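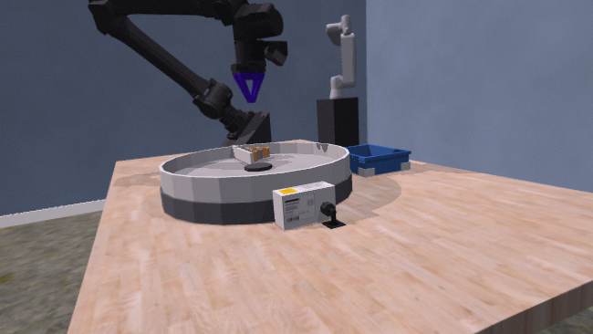
Table with round tray and blue bin.

Progress report — off-season package fares, Zadano Travel
To: Rimantas Ramanauskas
From: Gonçalo Barros
August 4, 2020

Rimantas, short one, I'm in supplier calls until late. Numbers first, then the problems.

Bookings. 369 package bookings held for the November departures. All flight plus hotel. Most are the one-week stay, a few asked for ten nights and we quoted those by hand. Deposits are in for all of them. Balances not due yet, so please don't read the cash line as revenue, finance asked me to say that again.

Price. Lead-in is still $1575 per person, taxes and transfers in. Drakeck wanted to go up on the second departure. I said no, they've agreed to hold until the allotment is gone. Have that by email, not in the contract yet. Will chase.

Rooms. 30 rooms a night at the Abu Hammour hotel, breakfast included. Release date is the sticking point — they want unsold rooms back much earlier than we planned for. If we give in on that we lose the late bookers, who are the whole point of the deal. My preference is to give up a few rooms now and keep the later date on the rest. Need a yes or no from you.

Flights. Seats confirmed on both outbound dates. Return on the second date got moved to an early morning departure, so checkout is in the middle of the night. Customers have been emailed. 2 asked to switch dates, both done, no fee charged. Nobody has canceled over it so far.

Changes and refunds. Free date change is on the web page now and in the confirmation email. The old wording was still showing in the PDF voucher, fixed yesterday. Anyone who booked before the fix gets a new voucher, going out in batches.

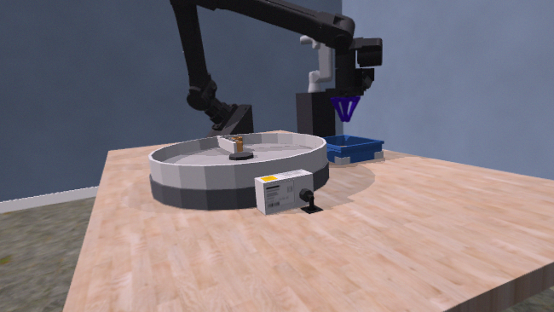 Two robot arms at the table, blue bin on the right.

Website. Fare calendar is live. Still slow on phones. Drakow are looking at it, they think it's the price lookup runing twice for each date. Also the child price shows before taxes while the adult one shows after, which has caused a good few calls. That one goes first.

Marketing. Newsletter went to past customers only. Good response, better than the spring one. Paid ads on hold, haven't spent any of that line. I'd like to move half of it to the call desk for the balance-due weeks. Let me know.

Not done:
Travel insurance add-on — waiting on the underwriter's wording
Airport hotel night before departure — rates came in too high, asked again
Solo traveler supplement — drafted, not priced

Need from you:
Decision on the room release date
OK to move the ad money
Signature on the transfer company agreement, its in your tray since last week

Next report once the hotel contract is signed. Full booking sheet is in the shared folder, use the tab marked current, the other one is old.

Gonçalo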